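Delholm board insertion cell: inspection checklist with comments
Cell 2, Stistura line
Inspected 21st July by Carleen Pirihi, with Noman Awan on the pendant
Previous full inspection: December
Reviewed by: Wayne Bellamy

Marks used: OK, ADJ (adjusted during inspection), FU (follow-up needed), NA.

Section A. Before entering the cell

A1. Pendant key with the person inside. OK
A2. Mode switch in manual, speed limited. OK
A3. Gate interlock stops the arm when opened. OK. Tested from both the gate and the pendant.
A4. E-stop at operator side latches and resets. ADJ. The button was stiff to pull out. Cleaned the collar, works normally now.
A5. Air and power lockout tags available at the gate. FU. One tag missing its tie. Haris Kelmendi to replace.

Section B. Arm and base

B1. Base bolts, paint marks aligned. OK
B2. Joint covers free of oil. OK
B3. Cable dress pack clear of joint 4 through full travel. ADJ. Moved one strap up toward the elbow. It was pulling at the far left of the reach.
B4. Home position matches the scribe mark. OK
B5. Cycle counter read and logged. OK. 381 on the maintenance counter, reset after the last gripper service. Service is due at 200, so this one is overdue. Usman Butt has it on the list and wants the gripper off the arm for it, which means half a shift down.
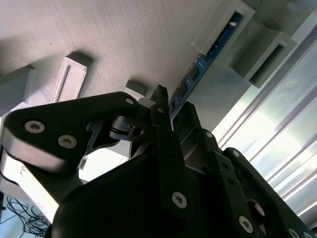
Section C. Gripper
The gripper check is done with the arm jogged up to the fixture panel and held, with the fingers pointing at the board holders. Stay clear of the linkage while the pendant is live. Check every hex screw on the finger links and the linkage arm for movement by hand first, then with the key. The three in the broad left link come first, working in from the rounded end, then the ones down the right-hand linkage, then the one low in the center of the housing. Do not use the long key on the housing screw.

C1. Finger link screws tight. ADJ. The one at the rounded end took a slight turn. Paint marked again.
C2. Right linkage screws tight. OK
C3. Housing screw tight. OK
C4. Pivot play, air off. FU. More play on the left side than I would like. Measure again when the gripper is off.
C5. Fingertips clean, no chips. OK. Wiped with a dry cloth only.
C6. Fingertip contact at the lower edge of the board strip does not bend or lift it. OK. Checked at creep speed.

Section D. Fixture panel and holders

D1. Panel secure to frame. OK
D2. Printed holders free of cracks at the corners. OK. Use a flashlight from the side, since the gray print hides hairlines in flat light.
D3. Slots clear of dust and print strings. ADJ. Brushed out.
D4. Board seats in holder without force. OK
D5. Spare printed holders on the shelf. FU. None left. Print file is in the Umus folder, revision 23. Older revisions have a tighter slot and should be deleted.

Section E. Cables and housekeeping

E1. Sensor cables tied back from moving parts. FU. Loose cable near the fixture still needs a clip. Haris has the clips.
E2. Floor dry, no offcuts. OK
E3. Logbook present and signed. OK

Comments

Cell may run at reduced speed until the gripper service is done. If the left pivot gets noisy, stop and call Usman, do not retighten it in place. Bhutto program has not been changed and the taught points were not touched up.

Wayne: agreed on reduced speed. Please put the pivot measurement on this sheet, in the C4 line, and not on a separate page like last time.

Open items: A5, B5, C4, D5, E1.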